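上夜班白天睡觉,遮光隔音到底先弄哪个

版块:租房与小窝 > 睡眠
主题发布:3月27日 星期六

楼主 夜班搬砖机
刚换了岗,连着上夜班,早上八点到家,九点躺下,十一点醒,再也睡不着。人快废了。
房间很小,朝东,太阳直接怼脸。隔壁住户白天装修,楼道里声控门砰砰响。预算不多,3,000以内,房东不让打孔,墙也不能动。
现在的问题是先搞光还是先搞声音?同事Sudheer说光不解决别的都白搭,他上了十来年夜班了。可我感觉我是被吵醒的,不是被亮醒的。
目前有的东西:床、一张浅色木头桌子、一个小书架。桌子靠墙,睡前在那坐一会儿,喝点温水,不看手机(基本做不到)。

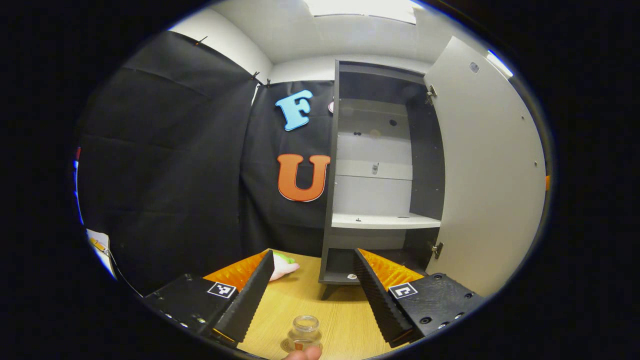
另外耳塞试过两种,硅胶的压着耳朵疼,海绵的睡到一半自己就掉了,翻身找半天。白噪音app也开过,手机放枕头边,一来消息亮一下,完蛋。
求有经验的说说,别推荐换工作,谢谢。

2楼 阿困困困
先光。没什么好商量的。
你觉得是被吵醒的,那是因为你本来就睡得浅,浅了什么声都能醒。朝东房间早上那个亮度,你闭着眼都是红的。
我当年也是先买了一堆隔音棉,粘墙上,花了钱,屁用没有,搬家的时候还扯掉一块墙皮,扣了押金。

3楼 老沈不老
不同意楼上。装修的电钻你拉十层窗帘也没用啊,那是从楼板传过来的。
楼主先搞清楚声音哪来的。趴墙上听,趴门上听,趴地上听。我家是门,门缝底下能塞进一根手指,楼道里说话跟在屋里说一样。贴了条密封条加底下一个门底挡条,一下就闷了。
门缝和窗缝弄好一共没花几个钱。

4楼 夜班搬砖机(楼主)
回3楼:刚趴了,邻居开门看见我趴在楼道地上……
门底下确实有缝,没你说的那么夸张,硬币能推过去。电钻是从墙来的,这个没办法吧?

5楼 老沈不老
墙没办法。去敲门问他们几点到几点施工,一般人还是讲理的。问清楚还剩几天,要是就剩一周你熬一熬得了,别为了一周花几千块。

6楼 Khrystyna_在路上
我大学住过那种窗户正对路灯的宿舍,说下窗帘。中文打字慢,有错别介意。
遮光窗帘买的时候不要看宣传那个百分比,看它两边漏不漏。光从侧面进来,从上面轨道进来,布再厚也没有用。宽度要比窗户多很多,左右都盖过去,下面最好拖到地上。
不能打孔就用伸缩杆。但是伸缩杆撑重的帘子会掉,半夜(对你是中午)砸下来很吓人。我用两根,一根挂薄的,一根挂厚的,每根的重量就小一点。

7楼 夜班搬砖机(楼主)
两根这个办法好,我都没想到。你用的什么牌子的杆?

8楼 Khrystyna_在路上
Besard的,不过那家好像已经不卖那个型号了。看杆的两头那个垫子大不大,大的稳。墙面擦干净再撑,有灰会滑。

9楼 豆腐渣工程师
伸缩杆+1
顺便泼盆冷水,Kurnamer那个"零光"窗帘别买,网上吹得厉害。我买了,味道大得要死,挂阳台晾到8月还有味。遮光是真遮光,人也差点给熏没了。

10楼 阿困困困
哈哈哈我也买了Kurnamer,我那套没味啊,是不是批次问题
洗过一次以后涂层有点起粉倒是真的

11楼 豆腐渣工程师
起粉你还用??换了吧大哥

12楼 阿困困困
又不舔它

13楼 Poduval夜猫
说个反面意见。
你们都在讲全黑。全黑睡白天觉是容易睡着,可起来那一下特别难受,脑子像浆糊。我试了一阵子全黑以后改成只遮三分之二,留一条缝冲着墙,睡得少一点但是起来清醒。我觉得因人而异吧,别一上来就花大钱搞全黑。
还有眼罩,立体的那种,不压眼皮,50块以内的就行。先戴一个礼拜,要是戴了能多睡,说明是光的问题,再去买帘子。戴了没区别那就是声音。这不比你在这猜强?

14楼 老沈不老
13楼这个靠谱,先做排除法。

15楼 阿困困困
眼罩我戴不住,睡着自己会扯掉,醒来在脚底下。起来难受可以定时开灯啊,干嘛非得留缝,留缝我一小时就醒。

16楼 Poduval夜猫
所以说因人而异嘛,又没让你留。

17楼 三号床位
声音这块补充,别用手机放白噪音,弄个小风扇对着墙吹,声音稳,没有循环那一下接缝。我听app里的雨声,听到第三天就能听出来它哪儿重新开始了,越听越精神。
冬天不想吹风就买个专门的白噪音机。我用Justura那个,按键会亮一个蓝灯,拿黑胶布贴上。

18楼 夜班搬砖机(楼主)
风扇有现成的,今天就试。
我把你们说的整理了下:
眼罩先戴一周
门底挡条+密封条
风扇
去隔壁问装修
帘子最后再说
有漏的吗

19楼 老沈不老
漏了温度。东晒的屋子上午热得快,热了也醒。

20楼 三号床位
漏了吃的。下班别吃太撑,也别空着肚子。我一碗粥。
还有咖啡,你几点喝最后一杯?

21楼 夜班搬砖机(楼主)
凌晨五点……

22楼 三号床位
破案了

23楼 阿困困困
五点喝咖啡九点睡,哥你搁这怪太阳呢

24楼 夜班搬砖机(楼主)
不喝撑不到八点啊,后半夜那两个钟头真的眼皮打架。好吧我试试挪到两点。

25楼 Poduval夜猫
两点前喝完,三四点困了起来走走,冷水洗手腕。难受几天就过去了。

26楼 夜班搬砖机(楼主)
回来更新。
咖啡挪了,头两天上班像僵尸,后来还行。眼罩戴了一周,能睡到一点多,比之前强太多,所以光确实是问题,2楼赢了。隔壁问了,说瓷砖贴完就没大动静,人挺客气,还给了我一袋橘子。
门缝贴了,闷了一些,楼道那个门还是能听见砰,但不会一激灵了。
然后忍不住还是挂了帘子,黑的。没买贵的。伸缩杆第一次没撑紧,掉了一回,擦了墙重新撑就好了。

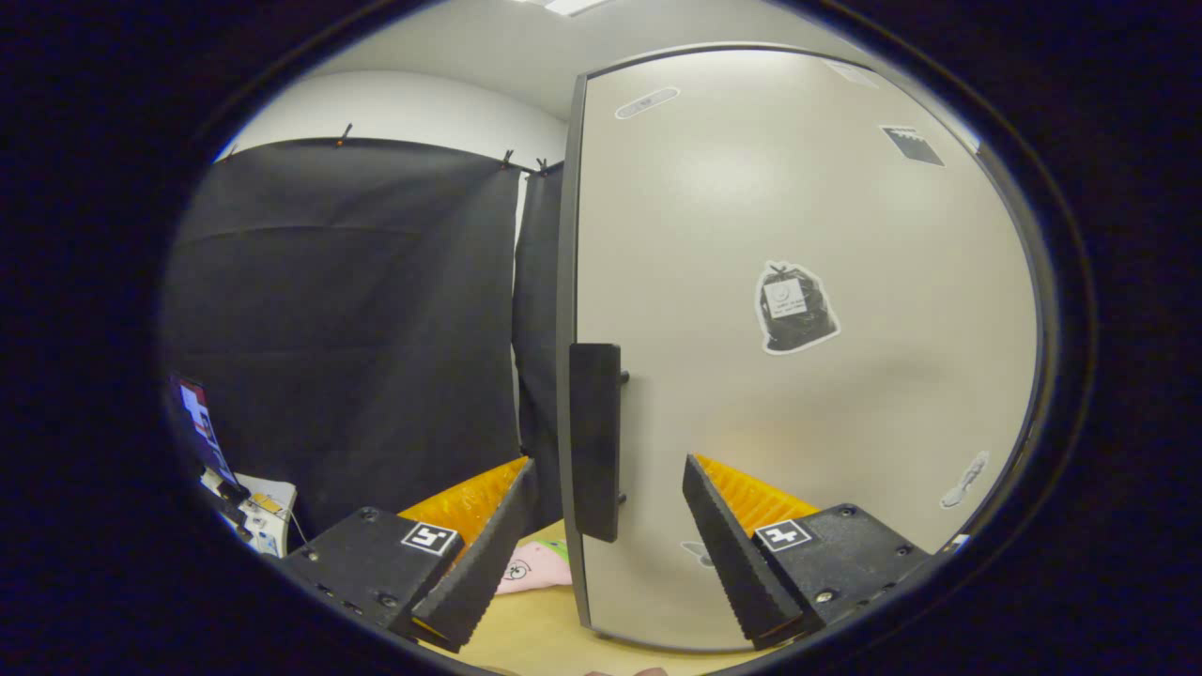 黑帘子在左,右边是那扇米色的门

花钱不到预算一半,剩下的想换个枕头,有推荐另开帖。
现在的问题是休息日怎么办。休息那两天我要不要也白天睡?我妈喊我周末回去吃午饭,十二点,那正是我睡最香的时侯。

27楼 三号床位
折中。休息日睡到十一二点前起,下午困了眯一小会儿,晚上晚点睡。别整个翻过来,翻一次缓三天。

28楼 老沈不老
让你妈改成晚饭。

29楼 豆腐渣工程师
帘子有味没?

30楼 夜班搬砖机(楼主)
有一点,开窗散着。比你那个应该好多了。
28楼:试过了,她说晚饭菜不新鲜,什么逻辑。

31楼 Khrystyna_在路上
很高兴杆子有用。帘子上面如果还漏光,可以用魔术贴把边贴到墙上,找那种撕下来不留胶的,先在角落试一小块再贴。不然房东不高兴。

32楼 阿困困困
枕头别买乳胶的,我和乳胶枕有仇

33楼 Poduval夜猫
乳胶怎么了,我睡得挺好的,你跟谁都有仇吧

34楼 阿困困困
塌!还黄!用了72天就黄了,我记着日子呢,找客服去理论的

35楼 路过的小周
借楼问一句,倒班的怎么弄,白班夜班一周一换那种,帘子眼罩都有,还是睡不好

36楼 三号床位
一周一换最伤。能跟排班的商量两周一换就商量,顺着往后倒,白班转中班转夜班,别反着来。换班那天先补一觉再去,别硬顶。

37楼 路过的小周
我们就是反着来的……明天去问问组长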